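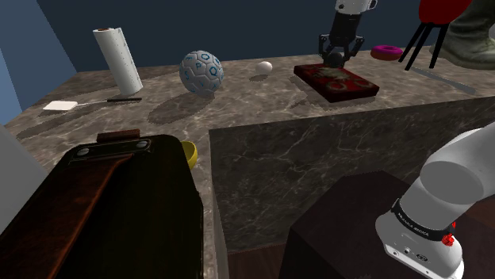
Vik Stone Soap, 15 oz refill bottle

I make this one for people with real stone in their kitchens, which for years did not include me. I had a laminate top with a burn mark next to the stove and I cleaned it with whatever was under the sink. Then we moved to Drendale, the house came with marble, and within a month I had put a dull ring on it with half a lemon. I was sick about it! Leopold Schwaiger, who did stone restoration for most of his working life, came over and polished it out for the price of a lunch, and then he stood there and read the back of my spray bottle out loud to me. Citric acid, second ingredient.

So this is a soap for marble, limestone, travertine and the other soft ones. It works on granite and quartz too, but granite will put up with a lot and you may not want to pay for something this fussy.

What's in it: water, a coconut-based cleanser, a little vegetable glycerin, a preservative so it doesn't go off in the bottle, and (in the scented one) a bit of rosemary oil. No vinegar, no citrus, no bleach, no ammonia, no wax. The pH sits just on the mild side of neutral and I test every batch before it gets bottled. I've thrown out two batches over the years and it hurt both times.

How I use it

Crumbs off first, with a dry cloth or your hand. One capful in a quart of warm water, wipe, then wipe again with plain water and dry it. The drying is the part everybody skips (me included, on a weeknight), and it's where most of those cloudy streaks come from, particularly if you have hard water like we do. A flat cotton dish towel is best. Paper towels are fine.

For something greasy that's been sitting by the stove, put a few drops straight on a damp cloth and go in circles. Leave it a minute if it's stubborn. Please don't use the green scrubby side of the sponge — I get an email every September, right when people start doing big cooking again, and it's always the green side.

What it won't do

It won't fix an etch. If you have a pale, dull mark where wine or tomato sat, the surface of the stone has been eaten a little and no soap will bring it back. You need polishing powder for that, or a Leopold. It also won't pull out an old oil stain. Try a baking soda paste left on overnight under plastic wrap, and do it twice before you give up.

And it isn't a sealer. Drip some water on the counter, wait 15 minutes, and if it leaves a dark patch you're due to reseal. I like Piltano for that, the regular one in the can, and no, they don't pay me. Wait a couple of days after sealing before you wash with anything.

Sizes and scents

The 15 oz bottle comes plain (item 833) or rosemary (item 2810). Same soap otherwise. Nadja Mayrhofer, who packs most of the orders, would like me to mention that the plain one does have a smell, a faint soapy one, because people write in and ask. The big jug is out until I find caps that don't leak. I had a good supplier and they closed, so if you know somebody, tell me!

The bottle is meant to be kept. Pour the soap into whatever pump you like and send the empties back in the box when you have 5 of them, and I'll knock a bottle off your next order.

A few things people write to me about

Folasade Oyelaran asked whether it's safe on a honed finish. Yes, and honed is what I have, so that's what I test on at home. Honed marble hides etching better than polished but it does show grease more.

Bernadette Aubert wanted to know about butcher block. It won't hurt it, but rinse well and oil the wood now and then, same as you would after any soap.

Stainless sinks, yes. Glass, it streaks. Floors, use half as much or you'll be rinsing all afternoon.

Shipping

I ship twice a week from Drendale. In freezing weather the soap can go cloudy on the truck. Stand the bottle somewhere warm for a day, give it a slow tip back and forth, and it clears up. Shops that carry it are Udia and the hardware counter at Tanner's (ask for Benedikt, he keeps it behind the register for some reason).

Page updated 7/13/22. Label is changing from gray to cream this batch, soap is the same.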